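Table notebook, Baxter room
April 16, 2019

The new cloth is on the table and I love it. I've been looking at plain gray for so long that I'd stopped seeing it, and now I walk in and there's a Mondrian where the table used to be! Big black lines, red, yellow, that deep blue, and lots of white to work on. The Stadero order came folded in a flat packet, which worried me a bit (last September's one had a crease down the middle that never came out), but I hung it over the door overnight and by this morning the folds had dropped nearly flat. What was left came out with the iron on low, from the back, with a tea towel in between.

Laying it took longer than expected. The pattern is so strict that any skew shows right away. On the gray one you could be off by a finger and never know. With these lines you see it from the doorway, so I ended up pulling it, walking back, looking, pulling it again. Best method I found: ignore the hem completely and line up one of the long black lines with the slats at the back of the table. The hem isn't quite parallel to the print anyway. Worth telling Stadero, though I wouldn't send it back over that.

Which way round was the next question. I tried it both ways and settled on the large white rectangle at the front left, with the big dark blue block over on the right and the tall yellow one along the right edge. Red ends up toward the back, left of center. The other way put the blue right where we work, and the cube looked gloomy on it.

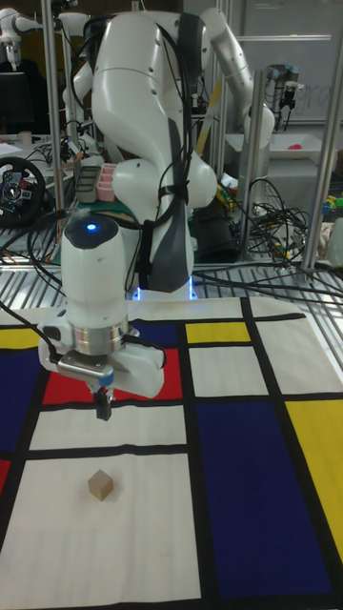

The cube

Just plain wood, small, light brown, nothing on it. I'd cut a few blocks from the Skustia offcuts box and this is the one I like best. The grain is quiet and the edges came out crisp without being sharp. Sanding went like so: a coarse sheet flat on the bench, cube moved over the paper (never the paper over the cube, you round the faces), a quarter turn between strokes, then finer paper, then a last go on the back of a worn-out sheet. I broke the edges with 2 light passes each. Any more and it starts to look like a game piece.

No oil, no wax. I know the Sarnell people swear by wax on theirs, and it does feel lovely in the hand, but I had visions of a greasy square on the brand new white. Maybe on a later one, with a week to cure first.

Color-wise it's such a nice match! Bare wood next to those primaries looks warm in a way I hadn't expected. I did think about painting it – green was the plan, the one color the cloth hasn't got – and I even had the little pot open. Then I put it down bare on the white to see how big it looked and closed the pot again. If someone wants a green one there are blanks in the box.

Places to put it

Went round the pattern for a while before lunch, trying the cube by hand on the different fields and looking from the stool.

White, front left: the winner. Lots of space, easy to see the outline, and the shadow helps you read where the bottom edge is.

Red: pretty. The wood goes a bit orange against it. Fine in daylight, less fine late in the afternoon when everything in this room goes orange.

Dark blue: very strong contrast, almost too much. Also every speck of sawdust shows up there, and since I'd been sanding that was a lot of specks. Lint roller now lives on the hook by the door, please put it back.

Yellow: worst of them. Light wood on yellow, you have to look for it.
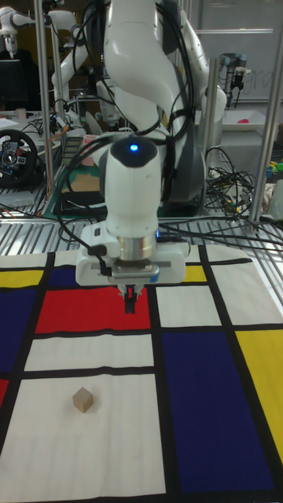
On a black line: avoid, or do it on purpose. Half on, half off makes the cube look tilted even when it's sitting dead flat, and I checked it with the small square more than once before believing my own eyes. If we want a repeatable spot, pick a corner where the lines meet and measure in from there. I like that a lot better than the tape marks we had on the gray cloth. The tape always crept, and then it left gum, and then the gum collected fluff.

Care of the cloth

Written down for whoever does the room next:

Brush it first, then lint roller. Rolling over grit just presses it in.

No solvent on the black. I tried a dab of alcohol on the hem, on the underside where it doesn't matter, and some of the black came off on the rag. Water and a drop of dish soap was fine on the same hem.

Coffee stays on the shelf. I mean mine too.

If it gets pulled out of line, ease it back from the far corners. Tugging at the front stretches the white part and then the lines bow.

Store it rolled on the cardboard tube, print outward. Don't fold it again, ever. 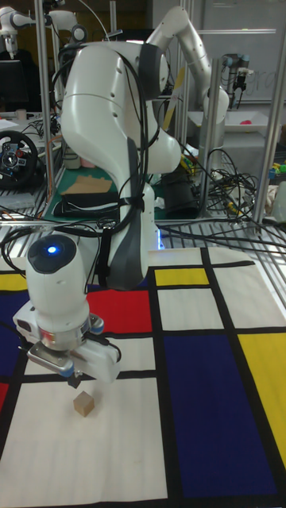
Bare wood cube at the lower left of the cloth, on white.

Light

Spent the rest of the afternoon fussing with the lamps. The white fields bounce a lot more than the gray did, so the old settings were way too bright and the whites went to nothing. I took the lamp down to 700 on the meter and that feels comfortable. The yellow stays yellow, the blue still reads as blue and doesn't drop to black, and you can make out the edges of the cube nicely.

I also tried the blind at half and that does something good for the weave, gives it a bit of texture. But it moves with the sun, so for anything we want to compare from one day to the next, blind shut and lamp on.

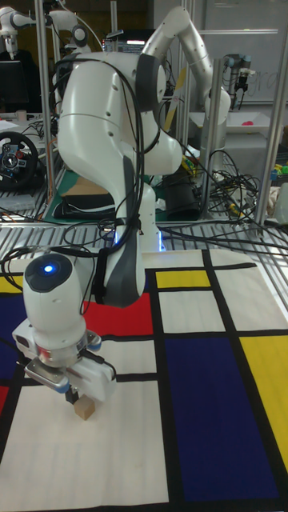
Stadero does the same print on a heavier weight, and I'm tempted. The one we have lies well enough once it's settled, but a bit more body would help at the corners. They quote 11 days for it. I've asked for a swatch so we can see whether the red is the same red, and I'd want to test that black with a damp rag before ordering a whole one.

To do

Cut 4 more cubes from the Skustia box, same size, same sanding, and put them in a lidded tin. The loose ones pick up dents.

Try one in a darker wood. Walnut on the yellow might rescue the yellow!

Ask Sarnell what wax they use and how long they leave it.

Measure from the line corner to the usual spot on the white and write it inside the cover of this book.

Old gray cloth is washed and in the bottom drawer. Good for the glue bench, or cut it up for rags.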